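Kapitel 3
Textile Flächen im Haushalt

Die Pflege von Tischwäsche gehört zu den ältesten Aufgaben der Hauswirtschaft. Dieses Kapitel behandelt Faserarten, Bindungen und Druckverfahren sowie den Schutz bedruckter Gewebe im täglichen Gebrauch. Vorausgesetzt werden die Grundbegriffe aus Kapitel 2. Die Übungsaufgaben beginnen auf Seite 312.
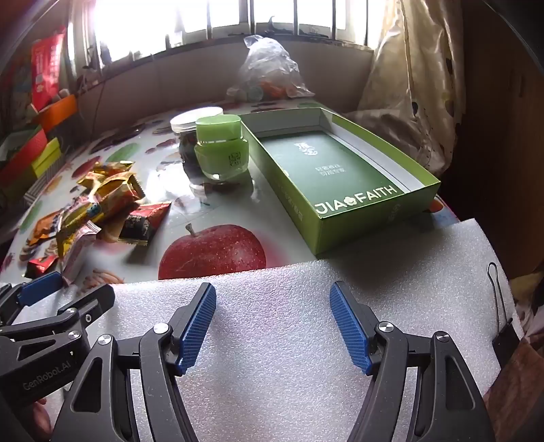 Simin Parsa
Fachlehrerin für Hauswirtschaft und Textilkunde

Weißes Tischtuch mit Früchtedruck unter glänzender Klarsichtfolie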